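Section 4: Preparing the Nest Camera and Perch Station

This section covers installation of the Vudurent nest camera and perch station at a wetland or coastal observation site. It applies to units supplied under the Findum Raptor Watch program. Sites that use the older Vrettos mounting arm should refer to Section 9 before continuing.

4.1 Before you begin

Read all of Section 4 before going into the field. Site permission must be in place before any pole is raised. In most regions, installation near an occupied nest is restricted by law during the breeding season, and the operator is responsible for confirming the local dates. Findum recommends that all work at owl and harrier sites be finished outside the breeding season. No installation should be started in June.

CAUTION: Do not approach an occupied nest to position the camera. If an adult bird calls repeatedly, dives, or leaves the nest while you are working, stop and withdraw by the route you came.

4.2 Choosing the location

1. Select firm, level ground with an open view of the nest or roost.
2. Check that no branch, reed bed or fence wire will move across the view in wind.
3. Face the camera north where possible. A camera that faces the rising or setting sun will record glare for part of each day.
4. Confirm that the location lies above the highest tide or flood line recorded for the site.
5. Mark the pole position with the flag supplied and enter it on the site card.

NOTE: A perch station attracts birds other than the species under study. Crows and gulls will use it, and their visits should be logged in the same way as any others.

4.3 Sorting the small parts

Small parts are easily lost in grass or sand. Sort them indoors, on a clear surface, and carry them to the site in a closed box. Any rigid box with a lid is suitable. 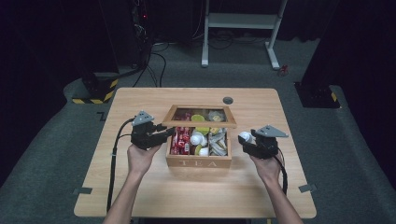
Figure 4-1. Wooden box with hinged lid, open.

Compare the parts with the packing list on the inside cover of this manual. If a part is missing, quote order code 894 when contacting your supplier. Do not substitute household screws for the fasteners supplied – they will rust quickly in salt air and may stain the perch.

4.4 Raising the pole

This procedure requires 2 people.

1. Drive the ground sleeve until its collar is level with the soil.
2. Fit the perch bar to the top of the pole and tighten both bolts by hand.
3. Lift the pole upright and lower it into the sleeve.
4. Turn the pole until the perch bar lies across the prevailing wind. Birds land into the wind and will avoid a perch set the wrong way.
5. Tighten the sleeve bolts fully, then the perch bolts.
6. Push firmly against the pole at shoulder height. If it moves in the sleeve, remove it and choose firmer ground.

WARNING: Do not raise the pole near overhead power lines or when thunderstorms are forecast.

4.5 Fitting and setting the camera

1. Slide the camera onto its bracket until the catch closes.
2. Insert the memory card with the label facing the lens.
3. Switch on the unit and wait for the green light to stop flashing.
4. Set the date, time and site number. Times are recorded in standard time throughout the year.
5. Select DAY, NIGHT or BOTH. For snowy and short-eared owls, select BOTH.
6. Close the weather door and check that the seal is free of grit.

The card holds more than 700 still pictures at the standard setting. At a busy perch it may fill before the planned visit. Where this happens, lengthen the delay between pictures; more frequent visits increase disturbance and should be avoided.

4.6 Leaving the site

Remove all packaging, flags and cable ties. Walk out by a single path. Observe the perch from a distance with binoculars for at least one hour, and note on the site card whether birds have returned to the area.

NOTE: The Gremenden marsh sites have their own access hours and a locked gate. Keys must be requested in advance from the site office.

Section 4 revised 2nd August. Discard earlier printings of this section.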